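5 Plug insertion task: set-up and alignment search

5.1 Purpose

This section covers mounting the socket panel, teaching the approach pose and running the alignment search used in the Luseo insertion trials. It assumes that the arm has been calibrated as described in section 3 and that the Ganis control software is running on the bench computer. Compliance settings are stored per task. Do not copy them over from the peg or connector tasks.

Revised 1 Oct 2023 (D. Głowacki). Changes: new spiral limits in 5.4, log format in 5.6.

5.2 Before you start

1. Press the emergency stop and confirm that the status line in Ganis reads HOLD.
2. Check that the socket is not wired. The insertion panel must never carry mains voltage, including during demonstrations.
3. Bolt the panel to the bench. Tighten the bolts in a diagonal pattern and check that the panel does not rock when pushed by hand at the corners.
4. Load the task file plug_insert from the Coko folder.
5. Release the emergency stop and home the arm.

CAUTION: The homing move passes over the panel. Remove tools and loose screws first.

5.3 Grasping the plug and teaching the approach pose

1. Set the plug in the loading fixture with the pins facing up.
2. Select Grasp > Plug. The fingers close at low force, pause, then close to the holding force in the task file.
3. Pull lightly on the plug body. If it shifts between the fingers, open the gripper and repeat the grasp. A plug that shifts here will also shift on contact, and the search will report a false offset.
4. Jog the arm until the plug is in front of the socket. Use the slow jog setting for the last part of the move.
5. Open the wrist camera view and compare the pins with the socket. At the approach pose the gripper is at the bottom center of the view, with both pins pointing up toward the lower half of the socket face. The metal contact, likely the grounding clip, in the lower part of the face should be visible. If glare hides it, dim the bench lamp.

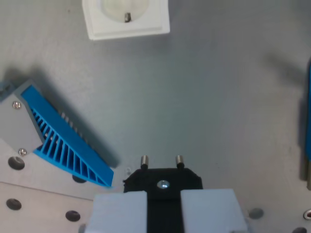

6. Correct the rotation of the plug about its own axis. A small height difference between the two pins in the view is acceptable as long as the rotation check in Ganis passes. The check compares the commanded wrist angle with the socket angle stored during panel calibration – it does not use the camera.
7. Save the pose as approach_1. Back the arm off, return to approach_1 and confirm that the view has not changed.

Note: Teach a new approach pose whenever the panel has been unbolted, even if it went back into the same holes.

5.4 Alignment search

The search moves the plug toward the socket until contact, then traces a flat spiral while holding a light forward force. A drop in that force together with forward travel is treated as pin entry. The controller then stops the spiral and switches to the insertion phase.

1. Set Search type to Spiral. The raster option is kept for comparison runs only.
2. Set Force samples to 1000 per second. At 800 the entry detector still works, but short drops in force may be missed.
3. Set Maximum attempts to 2. After the second failed attempt the arm backs off and waits for the operator.
4. Leave Tilt compensation on.
5. Select Run > Single and keep one hand at the emergency stop for the first insertion after any change.

CAUTION: Do not raise the forward force to shorten the search. The pins can catch on the edge of the recess and turn the plug in the fingers.

5.5 If the search fails

– Contact is reported too early: the plug is touching the raised border of the socket. Teach the approach pose again.
– The spiral completes with no drop in force: check the rotation first, then the grasp.
– Pin entry is detected but insertion stalls: one pin has probably entered ahead of the other. Back off by hand in slow jog. Do not retry from the stalled position.
– The force reading drifts with the arm at rest: zero the sensor with the plug held and clear of the panel.

5.6 Recording a trial series

A series is 100 insertions with one plug and one approach pose. Select Run > Series and enter the starting offset range. Ganis draws a new offset for each trial and writes one log line per attempt, so a trial may have two lines. Results are reported per trial; the second attempt counts as a success but is marked R in the summary.

Do not delete aborted trials from the log. Mark them A and add a short comment. Send completed logs to Czesław Krajewska, who keeps the Han comparison table. Series recorded with the old spiral limits go in a separate table and cannot be merged with the new ones.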